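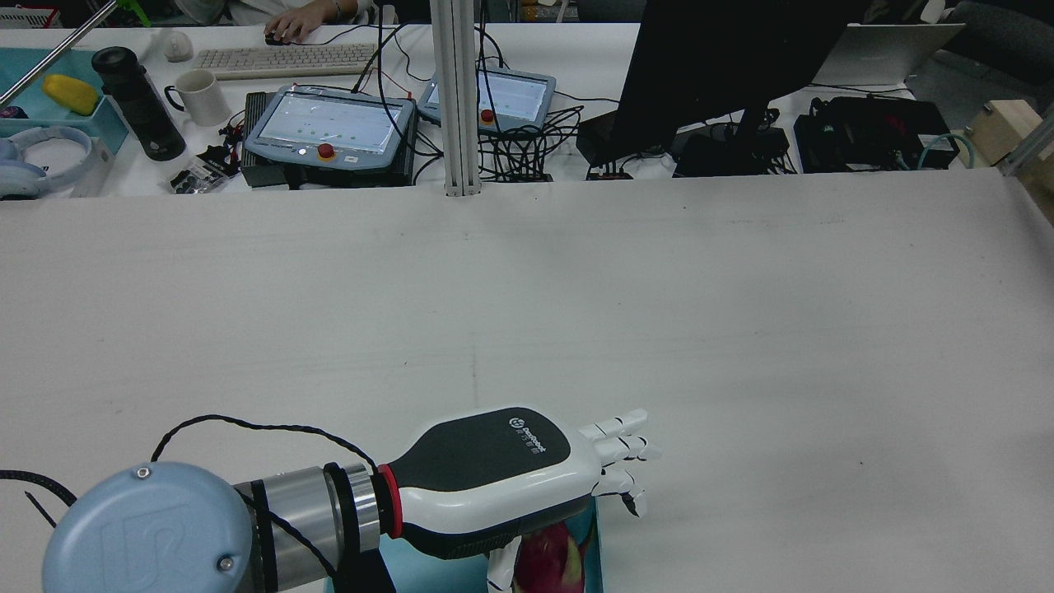

Paste notebook, 20 May 2025: wheat vs. Wundent, and the warping boards again

Picking up where the last entry stopped, with the covers that curled like potato chips. I said I'd sort out the paste before touching another case binding and I've mostly kept my word (I did cover one little pamphlet, I couldn't help it, the paper was right there).

Recap for Sorin and anyone else reading over my shoulder. The warped ones were all the bigger notebooks, the ones with the Clevard decorated paper over gray board. The small ones stayed flat. Same paste, same batch of board, same day. Everything bowed outward, so the covering paper was pulling harder than whatever I'd put down on the inside. That's the normal direction for trouble when you get lazy about the lining.

Wheat paste, batch one

Cooked the usual way, flour sifted twice and whisked into cold water, then low heat and a lot of stirring. I let it go for 20 minutes this time and it went properly glossy, with that heavy plop when it falls off the whisk. Pushed it through the strainer once it cooled. Got a few lumps out, nothing dramatic.

Brushed out on the Clevard it was lovely! Slow, slippery, loads of time to nudge the paper square. The trouble is how much water goes in with it. The sheet grew so much across the grain that my turn-ins came out wider than I'd cut them, and I had to trim one corner with the paper already down, which is a horrible feeling and left a small nick. You can find the nick if you know where to look. Please don't look.

Wheat paste, batch two

Thicker, less water at the start, cooked 11 minutes and pulled off when it began to catch on the bottom of the pan. Drier on the brush and I could feel it dragging by the second board. Less stretch in the paper, definitely. But I got two dry patches near the spine edge where I hadn't gone back over it, and both have lifted into little blisters. I slit one and fed some paste in with a needle. The other I'm leaving alone to see whether it gets worse with handling.

Note for next time: paste from the middle out, every time, even when I think I'm in a hurry. I was in a hurry.

Wundent, straight from the tub

I've been snobby about ready-made paste for years and I have to take a bit of that back. It's smooth, it doesn't smell of anything, and it grabbed faster than I'd like but not so fast that I panicked. The label says to thin it for paper. I tried it unthinned first (naturally) and it left a ridge under the paper at the board edge, visible in raking light, and you can feel it with a thumb. Thinned, it behaved much more like my batch two with none of the drag.

What I don't love: it dries with a faint shine where it squeezes out, and on the dark Clevard you can see every spot. Wheat paste wipes off that same paper with a damp cloth and leaves next to nothing. So Wundent for plain covers and anything light, and wheat for the dark sheets, unless somebody has a trick for the shine. Sorin Babić suggested mixing a spoonful of the tub stuff into cooked wheat paste and I haven't tried it yet. It sounds like cheating and I'm all for it.

Linings

I'm now convinced the warp is a lining problem more than a paste problem. Did three boards to check:

Board A. Covered outside, nothing inside. Bowed hard, as expected.

Board B. Covered outside, thin white sheet inside, grain running the same way as the cover. Almost flat by the afternoon. A slight lift at one corner.

Board C. Covered outside, thin white sheet inside, grain running the wrong way. A real saddle, worse than A to look at, twisted as well as bowed. I've written GRAIN on it in red pencil and hung it over the bench.

So B wins, and I should have known, and I did know, and I still made a whole run of notebooks without checking which way the lining sheets had been cut. The pile from the paper cupboard is mixed. Somebody (me) put offcuts back in there turned around. I've gone through the top half and penciled an arrow on each one. The bottom half needs doing too, and if anyone gets bored while their glue dries, the pencil's in the drawer with the bone folders.

Pressing

Used the old Dufour press for all of it. The screw still squeaks at the same point in every turn but it closes evenly now that the platen has been cleaned. I gave the first lot 90 minutes with blotters and then swapped for dry ones and left them in. That swap makes a huge difference. The set I forgot to swap came out clammy and had picked up the texture of the blotter along one side.

I also tried weights only, bricks wrapped in paper, for anyone who can't get at the press. It works fine for small covers. For the bigger ones the edges want more pressure than a brick gives and you end up building a silly tower, and the tower leans.

Washing up and wetting out

One habit I'm trying to keep is damping the covering paper before it's pasted, so that it does its growing first and then goes down at its full size. A shallow tray is perfect for this. You want a film of water and a sheet of felt, nothing deeper, lay the paper on top and let it relax until it stops curling. Too deep and you're bathing it, and the decorated surface starts to give up its color (there goes a nice sheet of green). Wipe the tray dry afterward, please, all the way into the corners.
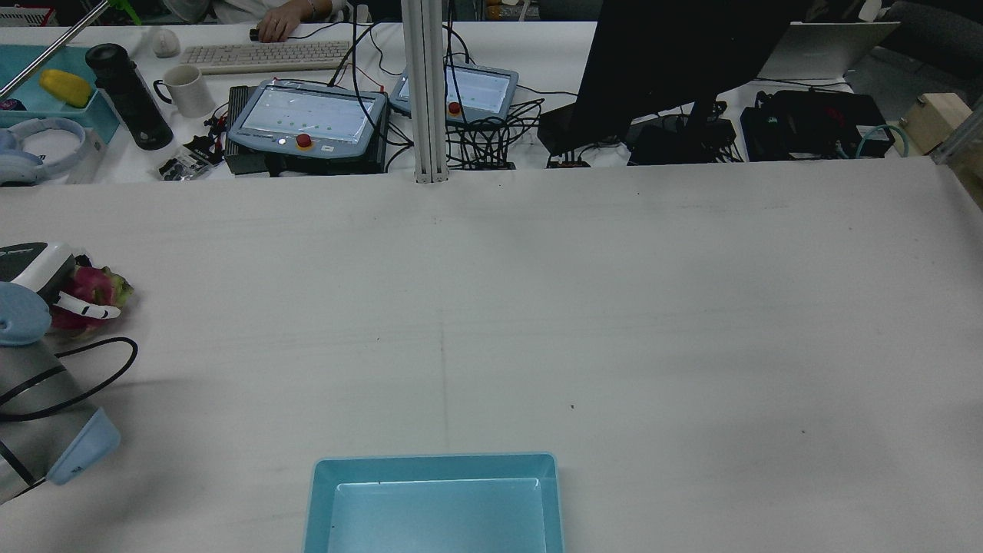 Shallow light-blue tray with a raised rim, on the white tabletop.

Damped sheets went down so much more calmly. No last-minute stretching and the turn-ins stayed the width I'd cut them. The corners were easier to pinch in as well, although damp paper tears if you're rough with the bone folder, so go gently and work through a scrap of silicone paper. I tore one. It's a universal corner and it was never going to be a pretty one.

Odds and ends

The Fluvberg brush is shedding. Three bristles in one cover, all of which I found with my fingernail after the paper was down. I've washed it and combed it and it's on probation. The cheap round brush with the string binding hasn't lost a single hair and it costs next to nothing, so there's a lesson in that for my next order.

Paste keeps for a few days in the fridge with film pressed right onto the surface. Batch one is on the lower shelf in the jar with the green lid. It looks like yogurt. It's labeled. Please read the label.

Still to try: Sorin's mixture, half and half to begin with, then less of the Wundent. Also the same lining test in book cloth, where I'd expect much less pull, and one board lined with two thin sheets in place of a single heavier one. The gray board is getting low too, so I need to order more and ask which way the grain runs before it's cut this time.

Second blister, checked just before locking up: no bigger. The slit one has gone down flat, though the slit itself shows if you tilt it toward the window. Board B is back in the press overnight with fresh blotters.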